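Moving the bread to the morning

I have baked our bread at home since December, and for most of that time I did it at night. I would mix the dough after dinner, wait for it to rise, and pull the loaf out close to midnight. The bread was fine. I was tired.

Last month I switched to mornings. I mix the flour, water and salt before bed with a very small pinch of yeast, cover the bowl with a plate, and leave it on the counter. At 6 it has usually doubled. I shape it, give it 60 minutes in the pan, and bake it for 54 minutes. That odd number comes from my oven, which runs cool on the left side. At 50 the bottom is pale and at an hour the crust is too hard for sandwiches. 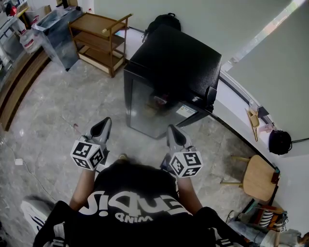 The flour took longer to sort out. I had been buying whatever was cheapest, and every bag soaked up water a little differently. Now I get mine from Dambrauskienė, the small shop behind the post office, where they sell it by weight out of a bin. I swap 100 grams of the white for rye in each loaf. More than that and it gets dense and takes longer to rise.

I also gave up on the glass bowl. It was heavy and cold in winter. The one I use now is a plain Plustex tub with a lid that doesn't quite fit, so I still use the plate.

A loaf lasts us 3 days. The first day we eat it plain, and after that it goes in the toaster. If there is an end left over I cut it up for soup. I tried freezing half a loaf and the crust came off in one piece when it thawed, so I don't do that anymore.

Next I want to try the same dough with some oats in it. I have half a bag to use up.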